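How to set up a standing order into a Binholm savings pot

A standing order moves a fixed sum from your current account on a date you choose. You need the sort code and account number of the pot, found under Account details.

1. Work out the amount. Take your monthly pay after tax and subtract rent, bills and food. On pay of £2847, a first payment of £200 is usually manageable.

2. Pick the date. Set it for the working day after pay arrives – if the account is short, the payment may be refused.

3. Log in, open Payments and choose New standing order. Enter the details and a reference of up to 18 characters.

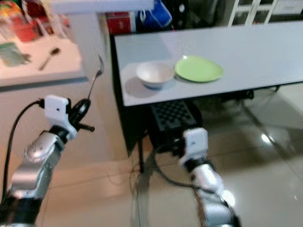
4. Set the end date. For a fixed term, enter 36 payments. Otherwise select Until further notice.

5. Check the summary and confirm. The first payment needs three working days' notice.

To change the amount later, open the order and select Amend. Payments already in progress are not affected. Joint accounts that need two approvals will show the order as Pending until the second holder logs in – it expires after some 14 days if left.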